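Drukidura puts kitchen robots through 900 tries at everyday chores

Relldale - Robots can handle some kitchen chores on their own, but they still need help with many jobs a person does without thinking, according to results released in May by Drukidura, a home automation company.

The company ran 900 attempts at everyday tasks, including wiping counters, loading cups into a rack and heating a plate of food. Wiping went best. Microwave jobs caused the most trouble, said Padmavathi Devadiga, who led the tests.

"Pressing a button is easy once the arm is in the right place," Devadiga said. "Getting the plate in and out without tipping it is the hard part."
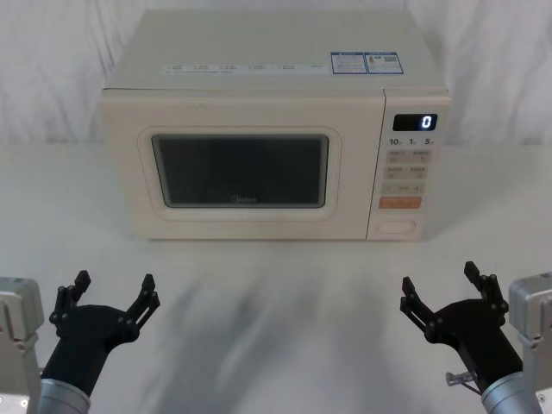

Push-button doors and flat keypads were harder for the machines than knobs and pull handles, she said. Attempts were stopped after 3 minutes if the chore was not finished.

Dinesh Fernandes, who runs a cafe in Ibarra and has followed the work, said he would not buy a robot for his kitchen yet. "I need something that can keep up at lunch," he said. "This is slower than my newest hire."

Drukidura plans another 2,000 attempts, this time with dishes and appliances the robots have not handled before. The company has not set a price or a date for a home model.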